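The right gripper that forgot it was holding something

News from the Tramby project, May 14, 2024

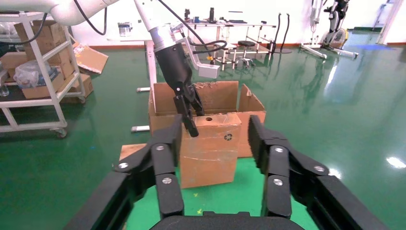
Elsa Eide wants to know why a robot that drops a box doesn't simply stop. She wrote in after our last issue, where we mentioned in one line that the box-handling work had been on hold for a few days, and she asked whether "on hold" was a polite way of saying "broken." Fair question! Her second one was better: if the arm can feel that it's holding something, why can't it feel that it isn't?

So, the long version, because this fault taught us more than a month of smooth runs did.

The task is two arms moving a taped-up carton together. The left arm steadies it from above, the right comes in and takes the side, and they lift. Both grippers have two fingers, and both report how far open they are and how much current the motor is drawing. If the fingers stop before they are fully shut and the current stays up, the controller decides there's something between them. It's a cheap way to know you have hold of a box, and for 3734 lifts it had been good enough.

Then the right gripper let go halfway up. The left one hung on, the carton swung out on one corner, and the left arm did what it had been told to do with a heavy load: it pulled harder. Eskil Hedlund hit the stop button with the box tilted and the tape starting to peel. Nothing was damaged apart from the carton, and no person was inside the marked area. But the software had not asked for a stop. As far as it knew, both hands were full and everything was going beautifully.

We spent the first day blaming the wrong thing. The obvious suspect was a loose screw in one of the finger joints, and we had the whole finger apart on the bench before admitting that it was fine. After that we blamed the tape (slippery), then the box (soft), then each other a little.

What gave it away was the log. The right gripper's readings were perfect. Too perfect: the same opening and the same current, to the last digit, for 485 milliseconds. No motor does that. The gripper had lost its connection for a moment, and the controller, having received nothing new, went on using the last values it had been given. Those values said "holding." When the connection returned, the gripper restarted in its default state, fingers open. Out went the box.

Eskil traced the dropout to a cable that was clamped a bit too tightly near the wrist. In most positions it's happy. Turn the wrist far over while the elbow is high, which is exactly what a lift from the floor asks for, and the plug gets tugged sideways. He could make it fail on demand by the afternoon, and I have rarely seen anyone so pleased about a fault.

Three things have changed. The cable now has a proper loop of slack and a clamp that lets it slide. The gripper no longer opens when it restarts; it stays where it is and waits to be told. And this is the one I'm most excited about: every reading now carries its own time stamp, and anything older than 40 milliseconds is thrown away. If either hand goes quiet, both arms stop moving and hold position. That answers Elsa's second question, I hope. The arm could feel that the box was gone. We just weren't checking whether the feeling was fresh.

There was some debate over that last change. Greloditz, who look after the controller for us, worried that we'd get stops all day long from harmless hiccups. We did get 23 of them in the first batch of test lifts. Every one led back to the same network switch, so that has been replaced too, and I'd count it as a bonus find.

For now the arms are running at reduced speed with empty cartons only. Jääskeläinen will go over the new stop behavior with their own tests before any weight goes back in, and full-speed lifting is planned for October. If you're working in the room in the meantime, please stay outside the floor marking even when the arms are still. A held position is a powered one, and the motors are on the whole time.

The log files and the short patch are in the Plitum shared folder under "stale readings." If you run two-handed tasks on a similar setup, try pulling a gripper plug in mid-lift (empty box, please, and a hand on the stop button) and write in with what your controller does. I'd love to print the results next time.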